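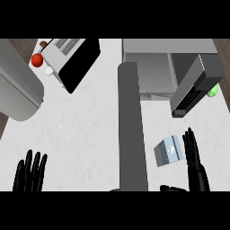
Figure 1. Simulated kitchen counter from overhead, with both robot hands at the lower edge.

Working Rules for Simulated Kitchen Tasks
Project report, spring term
Tuva Kvam
2019-04-21

1. What the project was for

Our group shares one simulated kitchen, which we call Skumia. Everyone who runs the two-handed robot in it saves episodes to the same folder. By March the folder held 313 episodes, and when I tried to use them for my own work I could not tell which ones counted as finished, which had been restarted halfway, and which had been run with changed settings. My project was to write a set of rules for running and saving episodes, apply them to the old material, and report what had to be changed.

I did not train anything. The results are a rule sheet, a checking script called Kedik, and a cleaned folder.

2. Setting

The counter has a marble texture and holds a toaster, larger gray appliances and small loose items, among them a tomato and a light-blue box. The overhead view in Figure 1 is the one reviewers use, and the rules are written with that view in mind. The small items matter most. A tomato beside a toaster is easy to judge from above. Something that sticks out from behind an appliance, like the bright green object on the right, is harder, and two people will often disagree on whether it has moved.

3. The rules

Rule 1. Write the task sentence before starting. It names one object and one end position. "Tidy the counter" is not accepted. "Put the tomato to the right of the blue box" is accepted.

Rule 2. Both hands start at the near side of the counter with the fingers open. An episode that starts with a hand already touching an object is saved as practice.

Rule 3. Do not change physics settings inside a batch. If friction or object mass is changed, open a new batch and write the old and new values in the notes.

Rule 4. Contact with an appliance is logged even when nothing moves. In a simulator a hand can push hard against a toaster and leave no mark, and the run looks clean afterward. On real hardware the same motion could break a finger. The limit on a single episode is 5 logged contacts. Past that it is marked failed, whatever happened to the object.

Rule 5. If an object passes into another solid object, the episode is marked invalid. It may not be trimmed to remove the bad part.

Rule 6. No episode runs longer than 3,000 steps. The script stops it there.

Rule 7. The person who ran the episode does not review it. The reviewer sees the overhead view and the task sentence, and nothing else at first. The contact log is opened after the reviewer has written down a result.

Rule 8. Failed episodes are kept. They go in the same folder with a failed label.

4. Applying the rules to the old folder

Kedik could check Rules 3, 4 and 6 by itself. The rest I did by hand, which took most of three weeks. I found 33 episodes that broke Rule 5. Most of them involved a small item pressed against the side of an appliance. All of them had been saved as successes.

Rule 1 could not be applied backward in a fair way. Many old episodes had no task sentence, and guessing one from the result would make every run a success. I labeled these "no task" and left them in.

5. Problems

Rule 2 was disputed. Two people in the group wanted starts from the middle of the counter, and their reason was good: a robot in use will not always begin from the same place. I kept the rule for the shared folder and added a batch type for free starts.

Rule 4 depends on a force threshold that I picked by trial. I would not defend the value for another robot model. The old Ellum hand model we used last fall gave far more contacts at the same setting.

Rule 7 slows everything down. During the last week reviews were four days behind.

6. Left to do

Kedik does not yet read the notes file, so a settings change that is written down correctly still raises a warning. The rule sheet also says nothing about liquids or about opening appliance doors. It should be extended before anyone starts tasks of that kind. The current version of the sheet and the script are in the group folder under "rules".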